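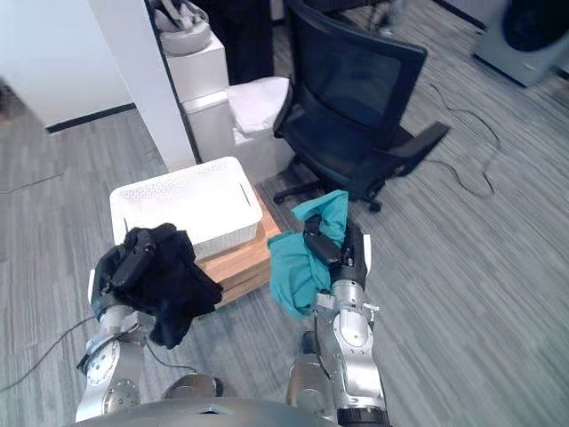

Iddrisu Osei wrote to us in November that carpet tiles belong in offices, and that he couldn't picture waking up to them. We get that a lot at Jadurora! We love carpet tiles in bedrooms, so we've put the questions we hear most on one page.

Are they comfortable under bare feet?

Yes, if you pick the right pile. Loop pile wears best but feels a bit firm first thing in the morning. Cut pile is softer, and a cushion-backed tile is softer still. Order a sample and stand on it for a while in your socks - your feet will tell you more than our catalog can.

Will I see the joins? 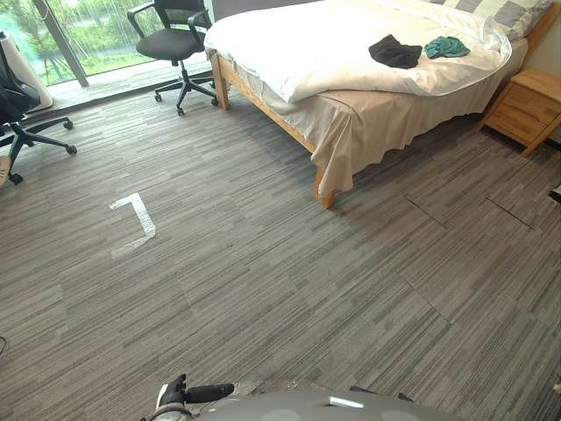
Most of our bedroom customers ask for plain colors first, and plain colors are the hardest on joins. A busy pattern with several shades is much kinder. Look at the gray striped tiles by the bed: the streaks run through charcoal and lighter grays, and the seams come across as faint straight lines, a little stronger in a couple of spots. If you want a softer look again, try turning every other tile a quarter turn (the Marnemard range looks wonderful this way).

Do I have to glue them down?

Usually not. We use corner stickers, which hold four tiles together where they meet. For a small bedroom, a pack of 100 stickers is plenty. Stairs are a different matter, so please call us first.

Can heavy furniture stand on them?

It can. Bed legs will leave dents over time, and felt pads or wide cups help a lot. If a dent won't brush out, swap that tile with one from under the bed and enjoy your new floor! 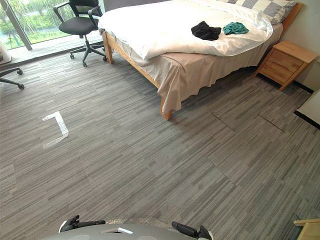 How many spares should I keep?

We suggest 8 for a normal bedroom. Keep them from the same batch, flat and in the dark. Color can shift a little between batches.

How long before I can walk on the floor?

Right away with stickers. The tiles themselves should sit in the room for 24 hours before you lay them, out of the box. 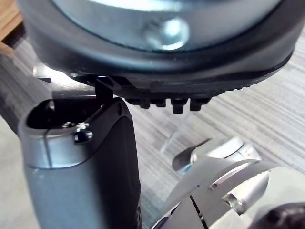 Metal plate and black rubber rim, seen from below.

Where can I see the tiles in person?

Our Dredton showroom has the full Marnemard and Manninen ranges laid out on the floor. Shoes off is very welcome - bring the kids, and bring a pillowcase or curtain to match colors against.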